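Teaching a Bin-Picking Arm by Remote Control: Final Report
Lurnel Lab, Undergraduate Project Track

1. What we set out to check

The usual pitch for teleoperation is that anyone can teach a robot. You hold a controller, you move the arm through the job a lot of times, a network copies you, and the programming goes away. Our project was meant to test that claim on a small picking task. I came in doubtful and I leave a little more doubtful, though for different reasons than I expected.

The task was simple on paper. Reach into a metal bin, pick up one object, lift it clear of the walls, release it, go back to the start pose. We taught it in two ways. In the first, the operator took hold of the arm and pushed it through the motion by hand. In the second, the operator used a handheld controller, and our logging program, Jarkar, saved the arm poses and gripper commands along with the camera video.

2. How the demonstrations were collected

We planned for 2,000 remote demonstrations and ended up with 1,166 that we were willing to train on. Jarkar logged 3,097 attempts in total. The gap between those last two numbers is the part of this report I would most like the next group to read. An attempt was thrown out if the gripper touched a wall, if the object slipped before release, or if the operator paused too long and then carried on. That last rule was ours, and it was badly written. "Too long" meant different things to the two of us who did the sorting, and we did not notice until July.

Hand guiding gave smoother paths and fewer rejected attempts. It also put a human forearm in most of the video, so the video was close to useless for training. We kept the arm poses and used them only to compare path lengths. 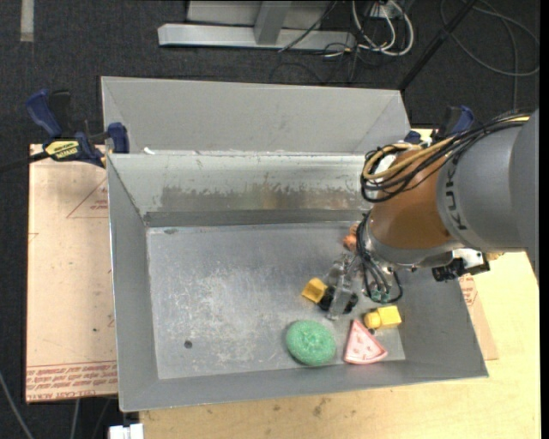
Object choice matters more than the papers we read let on. With remote control the operator tends to take whatever is easiest, and the data quietly fills up with easy picks. A yellow block lying tilted near the gripper can be grabbed by a beginner after a few tries. The round green scrubber is a different matter, as is the pink wedge, which has one narrow end and one wide one and can be approached badly from several sides. Objects close to the front wall are harder again, because the wall slopes and the operator has to judge the clearance from a flat video view. We should have assigned the target for each attempt. We let people choose, and we paid for it in the results.

3. Results, such as they are

The trained policy, which we named Sindimora, did well on blocks and poorly on nearly everything else. I am not going to give a success rate. Our test runs used the same few layouts as the training runs, so any percentage would mostly measure how well the network remembered them. When we moved the objects to the far left of the bin, the arm often went to the right side first and hovered there – a habit it could only have picked up from us.

Operator style showed up too. One of us lowers the gripper in a straight line, the other swings in from the side. The policy sometimes began one way and switched partway down. We tried training on a single operator's data and the motion got cleaner, but there was less of it to learn from.

4. What I would not claim

I would not claim that this saved time. A scripted pick for the block alone took us 2 afternoons in the Humphreys building and it still works. The remote sessions ate most of the term. A larger set of objects might tip the balance – we did not have one, so I can't say.

I would also not claim that our controller was a fair test of the method. It had a noticeable delay, and operators learned to move in short bursts to cope with it. The policy learned the bursts.

5. For whoever takes this over

Write the rejection rule before the first session and have both sorters try it on the same batch. Assign targets. Keep a set of layouts that never appears in training. The raw logs, including the rejected attempts, are on the lab drive under the Jarkar folder.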